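Small trash basket liner keeps sliding down, and which bags fit?

Posted in Home & Cleaning by Maximiliano Quintana

I have a round basket with a gray rim that I keep on a light wood table while I sort through things. The liner is a translucent white bag with a light blue band at the bottom. When anything with some weight goes in, the top edge slips off the rim and I have to fish it out.
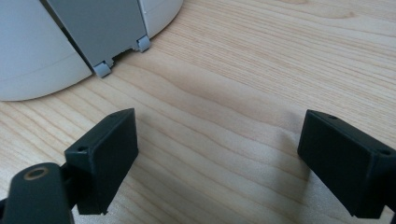
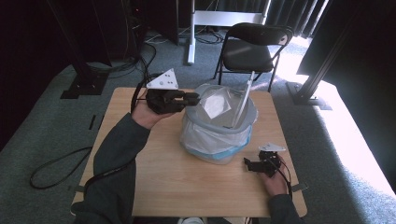

Clornik, January 14, 2026

The basket is in the second picture. I've tried folding the bag further over the rim and I've tried a rubber band, which held for a day and then rolled off. Mostly it gets tissues, paper scraps and thin sticks, and the sticks poke through the side if they go in at an angle. I bought a box of 109 bags, so I would like to use them up before buying another size. Any way to make these stay put?

Vukerhome
Your bag is probably too wide for the basket. Put it in, fold the top over the rim, then pull the extra plastic together on one side and tie it in a small knot under the rim. The knot takes up the slack and the bag can't slide in. Before you fold it down, push the bag against the bottom with your hand to let the trapped air out. A lot of slipping is just air holding the bag up until something heavy lands on it.
For the sticks, snap them in half or lay them flat – I put a folded sheet of newspaper in the bottom as well. It takes a few seconds and I've had far fewer holes.

minja_25
just use grocery bags, the handles go over the rim. never bought a liner in my life

Tondevow Resident
The knot works. If you don't like tying it every time, two binder clips on the rim do the same job, but take them off before you lift the bag or it tears. I wouldn't use tape. I did that on mine last March and the glue is still on the rim.
Also measure around the rim before you buy again. The bag opening should be a little bigger than that, enough to stretch over snugly. Mine came in a box of 156 and I had to give most of them away.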